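Drying Herbs at Home the Slow Way

My aunt Jytte Damgaard dried all her own herbs in a narrow house in Galcombe, and I've been copying her, with a few wrong turns, for 15 years now. It's a lovely thing to do on a quiet morning, and you need hardly any kit at all (string, scissors, a few hangers and a rail to put them on).

Pick your herbs mid-morning, once the dew has gone but before the sun gets properly strong. Sage, thyme, rosemary and oregano are the kindest to beginners. Shake out any insects, strip the lowest leaves and tie the stems into small bunches, no thicker than your thumb. I always want to make them bigger, and I always regret it!

Hang them upside down somewhere airy and out of direct light. Jytte used ordinary clothes hangers, with three or four bunches tied along the bottom bar of each, and I still do the same.
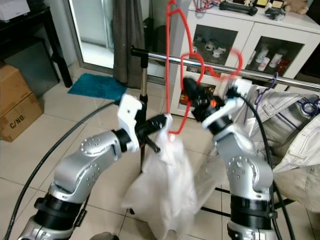
How long do the bunches need to hang?

Thyme and oregano are often ready in a week, while sage can take nearer three. Go by feel: the leaves should crumble between your fingers and the stems should snap.

When they're ready, rub the leaves off over a big sheet of paper and tip them into clean jars with tight lids. Keep them whole if you can bear to, and crush them as you cook, as they hold their scent far longer that way. Label the jars before you put them away. Dried marjoram and dried oregano look very much alike in a dark cupboard.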